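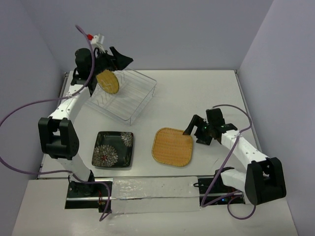

A round yellow plate in a clear rack, with two square plates.

Why plates fail at the rim

By Selma Vidmar
January

Print this article | E-mail this article

Most glazed tableware that leaves service early does so through damage at the rim. The foot is thick and the well is supported, but the edge takes every knock from stacking, carrying and washing.

Panon, a small pottery in Masby, has altered the edge of its standard plate twice. The first version was cut square and chipped within weeks in the canteen at Stimden. The second has a rolled edge, with the body thickened over the last 8 mm. In a trial of 500 plates, 40 of the square-edged type were withdrawn in the first term. The rolled type lost 30 over the whole year.

Glaze matters too. If it shrinks more than the clay on cooling, it is left in tension and crazes - fine cracks that weaken the piece. A glaze in slight compression resists this, but too much compression makes it flake at sharp edges. Bodin, which supplies the pottery's clay, now tests each batch for expansion before delivery.

At home, upright storage puts less load on the surface than a tall stack. Unglazed foot rings should be rubbed smooth, as they scratch the plate beneath.

Last updated: January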